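Setting Up the Brendell Two-Arm Kit to Sort Small Parts on a Table

Posted July 13, 2026, by Nnamdi Ajayi

I fix plumbing for a living and I tinker with robots at night, so when the Brendell tabletop kit went on sale in May I did what any sensible person would do and bought one before checking whether I had a table big enough for it. (I didn't. We'll get to that.) I've had it running long enough now that people keep emailing me the same setup questions, so I'm writing the whole thing down in one place. It's part walkthrough, part review, and I paid for mine out of my own pocket.

What you get

The kit is two small arms, a gripper for each, a wrist camera for each, one controller box, a power supply and more cable than you will ever want to look at. It cost me $2,775 with the soft-jaw grippers. You can save a little by going with the bare hard jaws, but I'd spend the money. The hard ones skate right off anything round and shiny, and I was planning to pick up a lot of round and shiny things.

You also need a computer. Mine is an old desktop with a midrange graphics card and it keeps up fine.

Step 1: Find the right table

Each arm wants a clamp edge at least an inch thick. My folding table flexed every time an arm swung out, which meant the gripper landed somewhere slightly different every single time, and I spent two evenings blaming the software. Sorry, software! Use something heavy. I ended up with a workbench top and the problem went away that night.

Set the arms 36 inches apart, measured base to base. The manual allows a narrower setup, but the arms then spend their lives waiting for each other in the middle.

Step 2: Clamp, then cable

Clamp both arms down hard before you plug in a thing. Run the camera cables along the outside of each arm and leave a loose loop at the elbow and another one at the wrist. I pulled the left wrist cable clean out of its socket on day one because I tied it too snug. The loop looks sloppy and I don't care, it works.

Controller box last. Left arm goes in port A, right arm in port B. If you swap them, everything will run, and each arm will cheerfully do the other one's job, which is pretty funny for maybe a minute.

Step 3: Home and calibrate

Turn on the box and wait for the steady green light. Press Home in the app and keep your hands back while both arms fold themselves up. Then open Calibrate and move each gripper to the four corners it asks for. Go slow on this. The first time through took me an hour and now I can do it in the time it takes to boil pasta.

Calibrate again any time you move a clamp, even a hair. I also do it after changing jaws.

Step 4: Teach it by hand

This is the fun part! You put an arm into Follow mode, grab it just above the wrist and move it through the job yourself. Reach, close, lift, carry, let go. The kit records the motion along with what the wrist cameras see, and once you've got a pile of good runs you press Train and go to bed.

The manual says you can start with a couple dozen runs. Maybe for a block on a bare table. For my job, which was picking up rolls of thread tape and putting them in a tray, I didn't get anything I'd call reliable until I had 60 clean ones. A few things I learned the slow way:

Throw out your bad runs. If you fumbled the grab, the robot will learn the fumble, and it will be very faithful to it.

Change where the pieces start. Put some on edge, some flat, some half on top of each other. I had everything laid out neatly for my first batch and the arm went to pieces the moment a roll tipped over.

Work on more than one kind of surface. A plain mat is easy on the cameras, so I switch to a busy one partway through, and leave other household stuff lying around too. The first night I did that the success rate fell through the floor, and by the second training pass it had come back.

Use different colors of the same item if you've got them. Tape comes in yellow and orange where I shop, so that part was easy.

Step 5: Set the grip

Leave grip force on the low setting to begin with and bring it up one notch at a time. Tape rolls are light and the plastic flanges have a bit of give, so you need less squeeze than you'd think. If a roll pops out sideways, the jaws are usually closing too high on it. Lower the approach height before you touch the force.

Rolls standing on edge are the easiest grab by far. For flat ones I taught it to come in with one fingertip near the center hole, and that's still the grab I have to practice most.
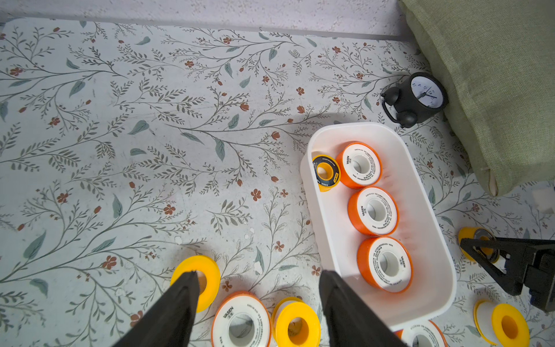

Do both arms have to be used at the same time?
You can run the kit with just one arm plugged in, and the app has a single-arm mode under Settings. I'd start there, get one simple job working, and add the second arm when you're comfortable.

Step 6: Let it run, and stay close

Set the speed to the lowest third for your first real session. Keep the stop button where you can slap it without looking. Mine sits by my coffee. After a few sessions I went up to medium speed and that's where I've stayed, and the app's counter now says the pair has done a little over 2,000 picks.

What wears out

The soft jaw covers. Mine are getting thin at the tips and I've ordered a second set. A friend on the Ostness forum swears by the Pruser covers, which are grippier and a bit thicker, so if you try those, redo your calibration. Everything else has held up. One fan in the controller has picked up a whine that comes and goes.

Support has been decent. My kit came through a reseller called Oyelaran, and they mailed me a new wrist cable in four days with no argument, even though I'd told them exactly how I broke the old one.

Would I buy it again? Yep, with the soft jaws and a heavier table ready to go. Next job is sorting compression fittings by size, and I'll post my settings once I have some that work.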